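Courses > Storeroom Practice > Unit 2 > Handout: Sorting Small Jars into Bins

Sarken Training, August 2023

Sorting starts with the bins. Set them side by side along the table, long sides facing you, and decide what each color is for before any stock comes out. Write the rule on the sheet. In this unit, yellow is for incoming jars, red is for jars that have been checked, and cream is for returns.
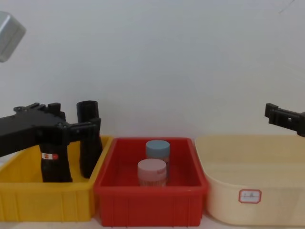 Fig. 1. Yellow, red and cream bins, with two small jars in the red one.

Sort by lid color first and read the label second. Stand jars upright on the floor of the bin. A bin on the Nallstead list holds up to 41 small jars in one layer. Do not start a second layer.

Keep the table against the wall so that nothing gets pushed off the back. Wipe it down before the March stock check as well as after.

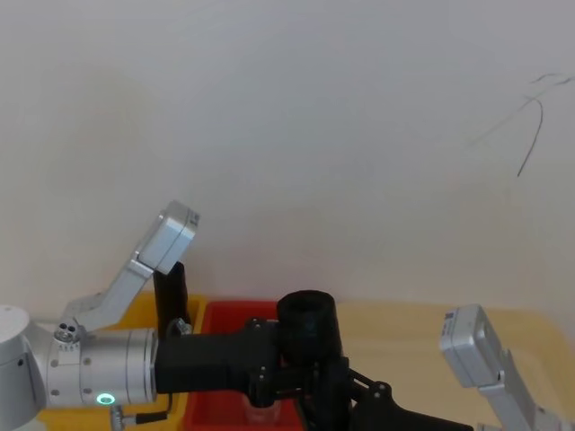 What do I do with a jar that has lost its label?
Put it in the returns bin and enter it on line 11 of the sheet.

Hand in the sheet with the Unit 2 work.

Comments

wubshet_evening: Line 11 on my sheet is for broken lids. Is there a newer version?

tmk61: Same here, the old sheet has unlabeled jars on the back.

packer_b: We use only two colors at work but the rule about one layer is the same.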